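November 5, 2021
Harvey Lemieux

Wool felt swatches, second round. The Kusta green came back from the dye bath darker than the sample card again, so I did the rinse twice and changed the salt. I used 14 g per liter this time. The color is more even, but at the edges it still takes more dye than in the middle. I suspect the mill finish is not fully washed out there.

Kindum cloth, same bath, 40 minutes: very good. No streaks, and the back side is almost equal to the front. It shrinks more than I like in the length, so please cut it long and trim after pressing - I made this mistake in February and had to throw away a full strip.

Lot 766 from Sutherland I did not test yet. It smells of machine oil. I will soak it overnight with the mild soap and look again.

Glue test: the Vurkness paste holds well on bare wood, less well on lacquer. On lacquer the corner lifts when I pull with the fingers. Sanding lightly before helped. For curved parts I still prefer to make small relief cuts, but they must stay under the fold or they will show.

For the shade we want, the brightness should be near to this one. The Kusta is still too blue beside it.
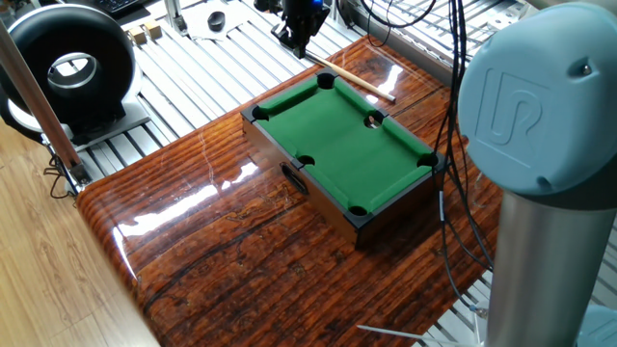

Small pool table, bright green felt on the bed, green cushions, dark rails.

To do: order 2 more meters of Kindum, wash the brushes, write the salt amount on the bath lid. Light fastness strips stay in the window, do not move them please.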